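I've been meaning to write up my chart-cleaning weekend for ages, so here goes. A while back I got it into my head to map every bus stop in Toltbridge and see how long people wait at each one. The city puts the timetable data online (great!) as 62 separate spreadsheets (less great!), and no two of them agree on how to write a time.

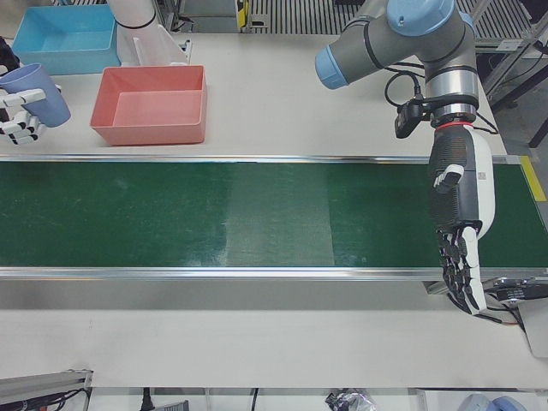

Green belt, metal rails, nothing on it.

My first try was a plain bar chart. It looked like a comb. I had 60 stops left after throwing out the duplicates, and you can't label 60 bars without everybody tilting their head sideways to read them, so I switched to a dot plot sorted by wait time and wow, what a difference. The stops out on the Nellbridge road jumped right out at the far end.

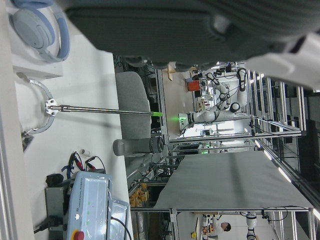

Then came colors, and I lost a whole evening to colors. I started with four shades of blue, one for each part of town, and on my laptop they were lovely. On my phone they were all the same blue. I ended up with gray for nearly everything and one loud orange for any stop with a wait of more than 72 minutes. Yes, there are some of those!

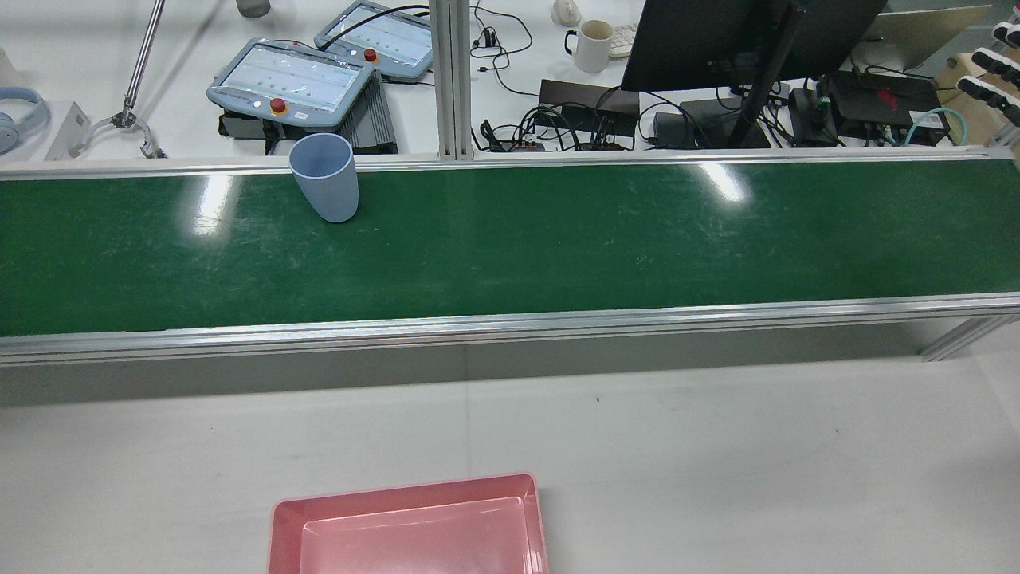
For the map itself I used Plasard, mostly out of habit. It's slow with big files, but I like how it handles labels, and I can undo things without crying. I tried Jemal too (a few of you suggested it in the comments) and the animations are really pretty, but I couldn't get my stop names to quit overlapping.
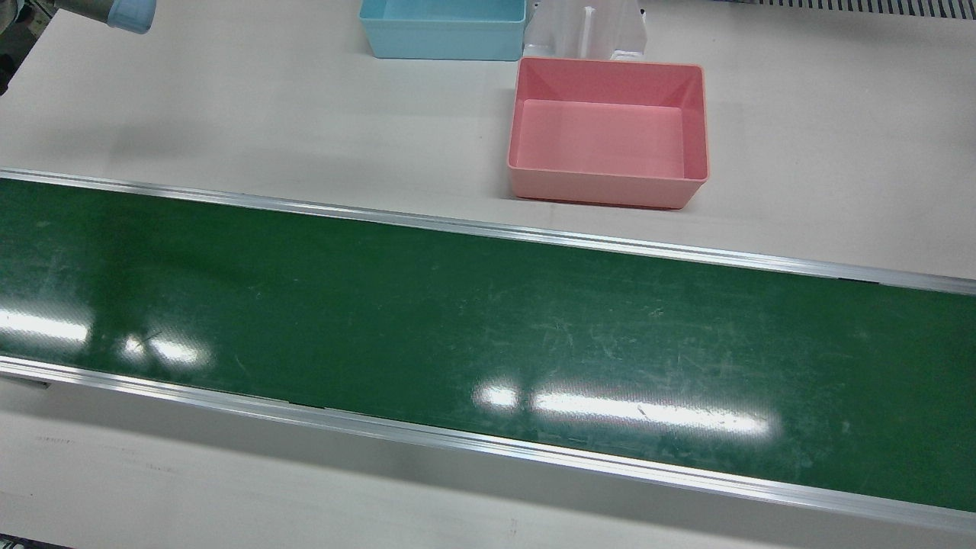 Next up is the weekend timetable, which has its own spreadsheets and its own weird ideas about midnight. If you've found a decent way to show a bus that leaves at 24:15, please tell me. I'm all ears.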